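Stars for Spatulas: How Much Can You Learn from Online Reviews of Cheap Household Goods?

Student project report, Introduction to Consumer Research
By the Karimi House project group
22 Nov 2025

30 shares | 5 comments

1. Why we picked this

Almost everyone in our class had bought something for a dorm room or first apartment by sorting a page of results by rating and clicking on whatever came up first. When we asked people how they chose, the usual answer was that the item "had good reviews." Very few could remember reading one.

We wanted to know what a good rating on a cheap household item tells a buyer. A laptop review can cover battery life, noise, the screen and so on. A review of a ten-dollar kitchen tool has less to work with. Our suspicion going in was that the stars mostly measure whether the package arrived. We tried to set up the project so that it could prove us wrong, and on one point it did.

2. What we had been told

The course reading gave two views. One says that ratings are the best thing that ever happened to shoppers, since a large crowd will cancel out the cranks. The other says ratings are bought and sold and should be ignored. We found both a little too easy. The first assumes that the crowd is judging the thing you care about. The second would have you throw away the many reviews that are plainly written by annoyed people with nothing to gain.

We also looked at Widarance, a browser add-on that gives each product page a "trust grade." Its help page says the grade comes from "review patterns." We wrote to ask which patterns and got a reply thanking us for our interest. We used the grades as one more thing to check, and we did not take them as a measure of anything.

3. How we did it

All the reviews came from one shopping site, Vurero, so that we were not mixing rating systems. We chose 30 products in the kitchen and storage sections. Every product had to be cheap enough that a student might buy it without asking around first. We left out anything with a plug.

Together those products had 3,742 written reviews on the day we copied them. Reading all of them carefully was beyond us, so we drew a random sample of 424 and read those in full. Each review was read by two group members who did not see each other's coding sheet. Where they disagreed, a third member read it too, and the majority won.

For every review we wrote down the star rating and then sorted the main point of the text into one of these groups:

Delivery and packaging
Looks and color
First use
Long use (the writer says they have owned it for a month or more)
Price
Nothing we could use ("Great!!", "as described", a row of hearts)

A review often made more than one point. We coded the one it spent the most words on. This is a weak spot, and we come back to it in section 6.

4. What we found

The largest group by a clear margin was the last one, nothing we could use. Delivery and packaging came second. Long use was the smallest. If you want to know whether a food storage lid still fits after a semester of dishwashing, the reviews will rarely help, and the ones that do help are hard to find. Vurero's default order puts new reviews near the top, and a new review is usually written by someone who opened the box that week.

The gap between groups was bigger than we expected when we looked at the stars. Reviews with no usable content were nearly all at the top of the scale. Reviews about long use were spread out, with plenty in the middle. So the people who say the least push the average up, and the people who say the most have almost no effect on it. A product can sit close to a perfect score on the strength of people who liked the idea of it.

Our own suspicion needs correcting here. We had predicted that low ratings would mostly be about delivery. They were not. The low ratings in our sample were more often about first use: a lid that did not seal, a bin too big for the shelf, a handle that felt wrong. Complaints about shipping existed, but they were scattered and many of the writers had still given four stars. We had been repeating the "one star, box was dented" joke for weeks and it did not hold up well.

The Widarance grades did not line up with anything. Some of the products with the emptiest reviews had the best grades. That does not mean the add-on is useless for catching paid reviews, which we had no way of testing. It does mean that a shopper who reads the grade as "these reviews will tell you something" is making a mistake, and the little green badge does a lot to encourage it.

5. The case of matching sets

One type of product deserves its own section. Several listings were for sets: storage bins sold by the stack, or tools sold with handles in one color. Trorik, a house label on Vurero, sells many of these. On a set page, all the colors and sizes share the same pool of reviews. A person looking at a small clear bin is shown praise for a large white one. A person looking at a turner is shown the stars for the whole set, including pieces they may never use.

We tried to separate them and mostly could not. Unless the writer happened to say which piece they meant, there was no way to tell. Looks and color came up far more in these reviews than elsewhere. People liked that the pieces matched. We do not doubt them, but a matching handle is something you can judge from the listing photo without help from strangers.

We asked Vurero's help desk whether reviews could be shown by item. The answer was that pooling "helps customers find more feedback." It certainly helps them find more of it.

Long-handled tools and clear plastic storage both come under the kitchen and storage sections we drew from.

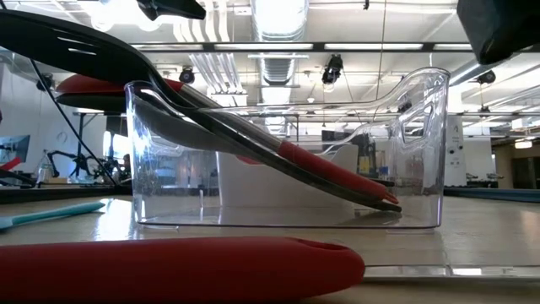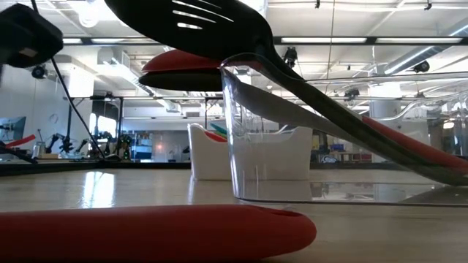
6. Problems with our own work

We would be poor sceptics if we only doubted other people. The following should make a reader careful with our results.

We coded one main point per review. A long review that opened with a paragraph about the courier and closed with a useful sentence about cleaning went into the delivery group. A fairer system would have allowed two points, and it would probably have made reviews look a bit better than we have made them look.

We used one site. Another store might ask buyers to wait before they post, or might ask them set questions, and that could change everything in section 4.

We took "long use" on trust. A person who writes that they have owned something for a year may be rounding up.

Our random sample was drawn from the whole pool, so products with many reviews are heavily present and a few quiet products are hardly there at all. We noticed this after the reading was done. Our teacher had told us about it before the reading was started.

We expected reviews to be thin, and the same people who expected it did the coding. Having two readers helps, but they were both from the same group and had both sat through the same lunch conversations.

7. What we would tell a shopper

Skip the average. Search within the reviews for words like "after," "months" or "still," and read whatever comes up, including the three-star ones. If a page covers several sizes or colors, assume the score belongs to some other item until you see yours named. Measure the shelf.

For a very cheap item, it may not be worth doing even that. One member of the group pointed out that we had spent a good part of a semester on goods that cost less than lunch. The counterargument is that students buy a lot of them and throw a lot of them out, and the reviews had a chance to prevent some of that. We did not settle this and it is not in our data.

8. Next step

In December we plan to go back to the same pages and see whether any of the long-use reviews have moved up or down in the default order. We are not expecting much. The coding sheet is available from the course office for anyone who wants to try it on another store.

Comments (5)

Reader: Good report, but "nothing we could use" is a harsh label. If hundreds of people bother to say "great," surely that is worth a little?

Karimi House group: A little, maybe. We could not tell whether they meant the product, the price or the fact that it came on time, so we had nowhere to put it.

Reader: The pooled reviews thing drives me up the wall. Bought a small bin once on the strength of what must have been reviews for the big one. It holds exactly one onion.

Reader: Did you check how many of the reviewers got the item free? Seems like a big thing to leave out.

Karimi House group: Vurero does not mark those on the review page as far as we could find. It should have been in section 6 and we will add it.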